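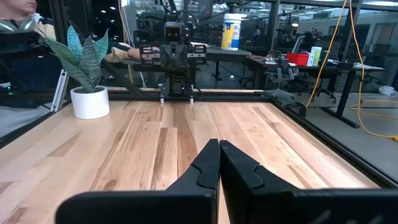 Haf Nicholas pregunta si una renta vitalicia contratada a los 60 años puede rescatarse más adelante, y añade que en la oficina le dieron dos respuestas distintas. La respuesta corta es que depende de la modalidad. Las preguntas que siguen recogen esta y otras consultas recibidas sobre el producto Lirneo Renta.

Preguntas frecuentes — Lirneo Renta
Última revisión: 21 de diciembre de 2016

¿Qué es una renta vitalicia?
Un seguro en el que el tomador entrega un capital, normalmente en un pago único, y la entidad se obliga a abonar una cantidad periódica mientras viva el asegurado. La cuantía se fija en el momento de la contratación según la edad, el tipo de interés garantizado y la modalidad elegida.

¿Se puede rescatar?
En la modalidad Lirneo A, sí, a partir del primer aniversario. El valor de rescate se calcula sobre el valor de mercado de los activos asignados a la póliza, por lo que puede ser inferior al capital aportado. En la modalidad Lirneo B no existe derecho de rescate en ningún momento; a cambio, la renta es más alta. Las condiciones particulares indican la modalidad en la primera página, junto al número de póliza.

¿Cuál es la aportación mínima?
La que figure en la tarifa vigente el día de la solicitud. Como referencia interna, el sistema no admite rentas mensuales inferiores a 12 euros. No se aceptan aportaciones en efectivo.

¿Puedo hacer aportaciones adicionales?
No sobre la misma póliza. Cada aportación posterior genera una póliza nueva, con el tipo garantizado aplicable en esa fecha. Las pólizas del mismo titular se agrupan en un único extracto, pero conservan condiciones independientes.

¿Con qué periodicidad se cobra?
Mensual, trimestral, semestral o anual. El cambio de periodicidad se admite una vez por anualidad y debe solicitarse antes del vencimiento del periodo en curso. En la periodicidad mensual son 12 pagos, sin pagas extraordinarias.

¿Cómo se calcula el importe neto?
Se resta de la renta bruta la retención correspondiente al rendimiento. Ejemplo: renta anual de 2344 euros, con un rendimiento computable de 600 euros. La retención se aplica solo sobre los 600 euros; el resto se considera devolución de capital a estos efectos. El porcentaje computable depende de la edad del rentista al constituir la renta y no varía después.

¿Qué ocurre en caso de fallecimiento?
Si la póliza incluye capital de fallecimiento, los beneficiarios designados reciben el importe previsto en las condiciones particulares. Si no lo incluye, la póliza se extingue con el último pago devengado. Los pagos abonados con posterioridad a la fecha del fallecimiento deben devolverse — conviene comunicar el hecho lo antes posible para evitar regularizaciones.

¿Puede haber dos rentistas?
Sí. En la renta sobre dos cabezas el pago continúa hasta el fallecimiento del segundo asegurado. El porcentaje de reversión puede ser del total o de una parte y se elige al contratar. No es modificable.

¿Qué es la fe de vida y cuándo se presenta?
Es la acreditación de que el rentista vive. Se exige una vez al año, durante el mes de agosto. Se admite la comparecencia en oficina con documento de identidad, el certificado del Registro Civil y, para residentes en el extranjero, el certificado consular. Si no se recibe en plazo, el pago queda suspendido y se reanuda, con los atrasos y sin intereses, una vez acreditado el requisito.

¿Dónde consulto mis extractos?
En el área de clientes Jisgate, apartado Pólizas > Rentas > Documentos. El certificado fiscal se publica en el mismo apartado. Los contratos procedentes de la cartera Paritz se siguen consultando en su portal anterior hasta que finalice la migración.

Cambié de cuenta bancaria. ¿Qué debo hacer?
Enviar el formulario de domiciliación firmado y un justificante de titularidad. El rentista debe figurar como titular de la cuenta. Los cambios recibidos cuando la orden de pago ya está emitida surten efecto en el pago siguiente.

¿A quién dirijo una reclamación?
Al Servicio de Atención al Cliente, por escrito, indicando número de póliza y motivo. Responsable del servicio: Ottar Amundsen. Suplente: Na-rae Ham. Las consultas sobre retenciones se remiten directamente a Fiscalidad de Seguros, a la atención de Si-woo Kwon.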